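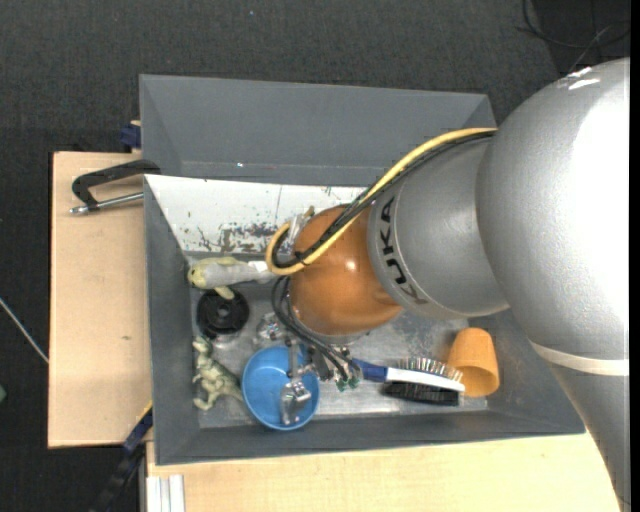
Call for participants: bin-picking build, shared workshop

Jusisix is looking for four or five people to help finish a picking cell in our shared workshop. It's unpaid. We'd rather say so in the second sentence than in the fine print.

Posted 04/02/2026. Open until the spots are filled.

What we're building

An arm, a gripper, two grey bins and a control program called Skavix. The arm is supposed to take a mixed pile of household stuff out of one bin and put it in the other without a person stepping in. The pile at the moment includes a hairbrush, a couple of plastic-bright cups, a toy dinosaur and whatever else people brought from home. The brush has earned a reputation. Cups are fairly kind to a gripper if you come at them from above, and a brush lying on its bristles is a different sort of problem depending on which end you go for.

If you've watched the videos that companies put out, you may think this was solved years ago. Some of us thought so too. Most of those videos show one object, in one spot, under lights that somebody spent an afternoon adjusting, and you never find out how many tries were left on the cutting room floor. We are trying to do it in a workshop with ordinary lighting and a shiny arm that throws glare back at you, and we are trying to write down the failures.

Where we've got to

The arm is a KUKA, bought second-hand. It moves well and we have few complaints about it. The gripper is our own assembly, called the Skurkitz after a spelling mistake in the first parts list, and we have plenty of complaints about that.

In our last proper count the system made 900 attempts. It picked something up and let go of it over the second bin on 53 per cent of them. You'll notice that's a bit better than a coin toss. You'll also notice "something", because we didn't ask for a particular object. When we did ask for a particular object the figure was 44 per cent, and we are not fully convinced by that one either, as two people were scoring and they didn't agree on what counts as a drop.

The aim is 3000 attempts by September, all scored the same way, with the results put up whether they flatter us or not.

Who we need

Someone who can manage cables. Ours run along the outside of the arm, yellow and black together, with a loop near the wrist. Each time we add a sensor the bundle gets fatter. We'd like a person who has routed cable on something that moves, even if it was a garage door or a camera crane. Neatness is welcome but slack in the right place matters more.

Someone who can write plain, boring Python. The present code has been through too many hands and has three different ideas of where the bin is. You would be deleting more than you write for the first month. If you get a kick out of deleting things, get in touch.

Someone with fabrication skills. The bins sit on wooden surfaces with clamps and odds and ends of metal profile nearby, and we want a proper mount that can be taken apart and put back to the same position. Basic welding or good woodworking would both do. We've had long arguments about which, and you're free to settle it.

One or two people to run trials. No technical background needed. You tip the objects into the bin, start the run, watch, and mark the sheet. It's slow. Your colour-coded sheet will be read very closely by people hoping you've made an error in their favour, so a stubborn streak is useful.

Who we don't need

Anybody who wants to bolt a chat program onto it before it can reliably lift a cup. We've had this offer several times. Come back when the numbers are better.

We also can't use anyone who needs a finished product to show an investor. There isn't a product. Whether there ever should be one is an open question in the group, and a fair few of us lean towards no. A person can empty that bin in well under a minute with one hand.

Time and place

Evenings and the odd weekend at the Heydari, the shared workshop where we have our bench and floor space. Ask for two sessions a fortnight as a minimum. Less than that and you spend every visit catching up on what changed. The floor is carpeted and the building isn't well heated, so dress for it.

Travel isn't covered. Parts and consumables are, if you ask before you buy. We don't pay back surprises.

Safety, which is not optional

This is a large industrial arm and it doesn't know you're there. Before you do anything else you'll complete the induction, which takes one full session. After that:

No one works inside the marked area while the arm has power.
One person holds the stop button during every run and does nothing else.
Long hair tied back, no lanyards, no loose sleeves.
If you're tired, say so and go home. We would sooner lose the evening.

You must be 18 or older. We've had keen younger people ask and the answer is still no, sorry.

What you get out of it

Time on an arm that most hobbyists can't get near. Your name on the published results if you want it there, and off them if you don't. A realistic sense of how much of robotics is tightening screws and arguing over a clipboard. We won't promise you a job at the end or a reference that says you're a visionary.

You may also lose some faith in the field. One former member joined full of enthusiasm, stayed eight months and now does joinery. We count that as a decent outcome.

How to apply

Send us half a page through the contact form on the Jusisix page. Leave the résumé off. Tell us:

which of the roles above you're after
something you built or fixed that didn't work at first, and what was wrong with it
which evenings you can manage
one thing in this notice you don't believe

The last item is serious. We got our scoring sheet from an applicant who didn't believe the old one -- she was right, and the success rate fell when we switched over.

We'll write back to everybody, though it can take a couple of weeks. If we think you'd fit, you'll be asked to come and watch one evening of trials before either side commits. Bring something from home for the bin if you like. Nothing glass, nothing wet, nothing you'd be upset to see squeezed.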